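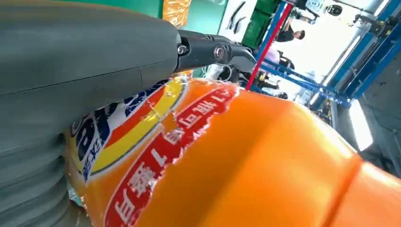

Kirkby refill shop asks for big bottles back

A refill shop in Kirkby is asking customers to return large plastic bottles with their caps on after running short of containers for the second time this year.

Murín, which sells laundry liquid, washing-up liquid and cleaning products by weight, lends out used bottles to people who come in without one. The bottles are donated, washed at the back of the premises and put on a shelf by the door with a paper tag showing how much each one weighs when it is empty.

The shop lent out 1,403 bottles between January and the end of September. Smaller ones tend to come back or are replaced by new donations, but more than 429 of the large size are still out, and the shelf was down to 13 at the start of October.

Owner Alžběta Vávra said the large bottles were the ones people wanted most, as they could be filled once and left under the sink for weeks.

"We've got plenty of little ones and they just sit there," she said. "If someone comes in on the bus they want to fill up once and be done with it. I've had to send people home with two or three small bottles in a carrier bag, and that's not much fun on the number of stops some of them have."

Any large bottle that has held laundry liquid, fabric conditioner or washing-up liquid will be accepted, whatever the make or colour. The shop cannot take bottles that have held bleach, oven cleaner, paint or anything for the garden. Food and drink bottles are also turned away, as the shop does not want them to be mistaken for something that can be drunk.

Labels can be left on. Staff used to soak them off but stopped in the spring, when it was taking up most of a morning. A white sticker with the name of the new contents and the date of filling now goes over the front of the old label. Customers who would like to remove the label themselves are asked to get all of the glue off too, or the tag will not stay put.

Caps are the other problem. Many bottles arrive without one, and caps from different makes rarely fit each other. Rekier, a hardware shop two doors along, has put a tub on its counter for spare caps and measuring lids, and these are sorted by width at the end of each week.

A deposit of 50p was tried over the summer and dropped after complaints from regular customers. Ms Vávra said she did not plan to bring it back before Christmas but would look at it again in the new year.

Rūta Sakalauskas, who has used the shop since it opened, returned five bottles last week after finding them in her garage.

"I'd meant to take them back one at a time and they'd built up," she said. "One still had a bit in it so I used that up first."

Bottles should be rinsed with warm water until there are no more suds and left to drain with the cap off. They can be handed in at the till during opening hours or left in the crate inside the porch, which is unlocked from 8am. The shop asks people not to leave them on the pavement.

Split or badly dented bottles will be passed to Mekel, which collects the shop's plastic for recycling once a month.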